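**Lining a desk with paper: yes or no?**

**samer_shboul:** I go through a lot of ink and my desk shows it. Thinking of one big white sheet over everything. Does it stay flat?

**lestolow45:** Mostly. It wrinkles a bit. You learn to live with it.
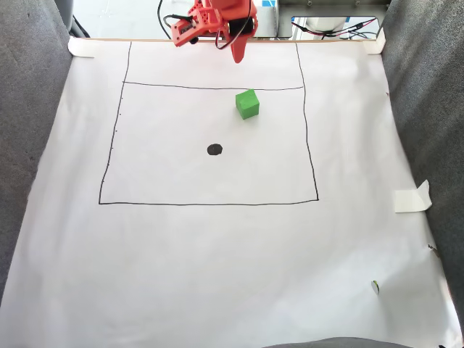
*White sheet, some wrinkles, fold along the right side.*

**ChathurikaM:** Hard disagree. Paper slides and ink goes through. Buy a Skalten mat and be done.

**lestolow45:** The mat is $45. My roll was $20 and I'll die before I finish it.

**ChathurikaM:** And your desk will be blue by then.

**navaratnam:** One point for paper – you can draw on it. Try that on a Skalten.

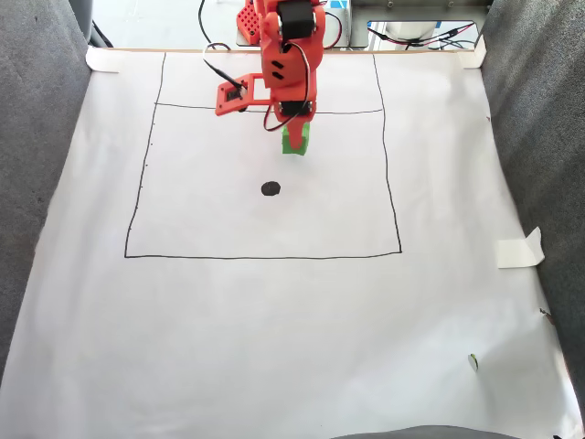
*Black marker on white paper, lines slightly uneven.*

**ChathurikaM:** I have a ruler, thanks.

**samer_shboul:** Ordering the roll. If it bleeds through I'll be back Tuesday to apologize to Chathurika.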